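Anyone else's blog traffic drop after switching newsletter tools?

rornside_roisin
Posted in: Email & Newsletters

Hi all, Róisín McGrath here, I run the blog for Lumerby (we sell slipcovers and sofa throws, small shop, mostly online). In April I moved our list from Azimi to Asto and I'm second-guessing the whole thing. Opens look great, but clicks through to the blog went from 649 in a month to 180. Same kind of posts, same send time, 8 in the morning. List is the same size too, give or take a few unsubscribes.

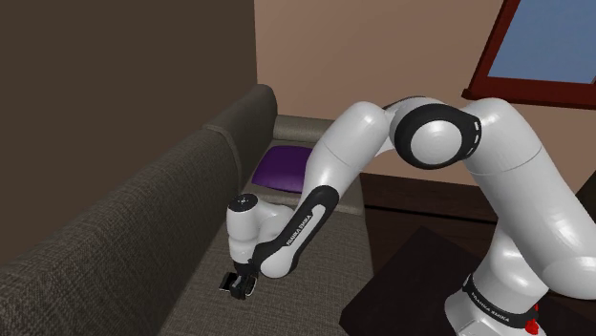

Gray sofa and robot arm

The only other thing I changed is that Asto lets you put the full post in the email, so I've been doing that. It looks so nice! Could that be it?

pelletstove
Yep, that's it. If people can read the whole post in their inbox, why would they click? Go back to a teaser and a link and your numbers will come right back.

dmarsh_copy
I'm going to disagree with pelletstove. Clicks aren't the goal, sales are. I send full posts to my list and I sell more than I did with teasers, because people finally read the things. What did your orders do, Róisín?

rornside_roisin
Orders from email are pretty much flat, maybe up a hair. I hadn't looked until you asked (embarrassing). But the blog is where people sign up for swatches, and those are way down. I have a post on textured fabrics half written and I don't know if I should send all of it or only the top.

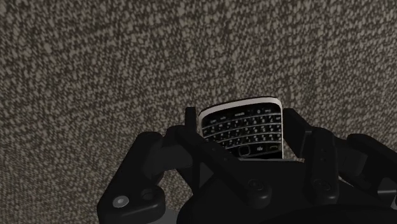 I'm leaning toward the top two paragraphs and then a link, but my boss loves the long version and she's the one who picked Asto in the first place, so I need something better than a hunch to bring her.

pelletstove
So put the swatch form link in the email? Although I still say teaser. Flat orders and fewer signups is a loss in my book.

tinybarn22
Can I ask how Azimi counted clicks? When I left them I found out my reports there included the link checkers that corporate mail systems run, and my "drop" was mostly bots going away. Compare against your site analytics before you change anything.

dmarsh_copy
What tinybarn22 said. I should've asked that first.

rornside_roisin
Okay, checked. Site visits from email did fall, but nowhere near as much as the Azimi reports made it look. So some of it was bots and some of it is me giving away the whole post. I'm going to split the list, 800 people on the teaser and 800 on the full version, and see who asks for swatches.
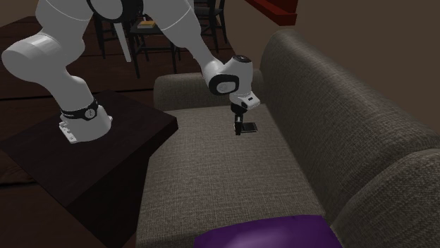 For the split I'm keeping the subject line the same on both, and the only difference will be how much of the post they get. I do want to fix the link text, which has been a sad little "read more" forever. Since the picture has that white arm reaching over to the gray sofa, I'm thinking "Reach for a swatch" for the button. Too cheesy? My boss laughed, so it might be going in either way.

pelletstove
Cheesy, but I'd click it. Don't test the button at the same time as the length though, or you won't know which one did it.

rornside_roisin
Same button on both, promise.

dmarsh_copy
Give it more than one send. My first split test flipped completely on the second try and I'd already rewritten my whole welcome series, ugh.

tinybarn22
Post the numbers when you have them, please! I'm about to make the same move off Azimi and I'd love to know.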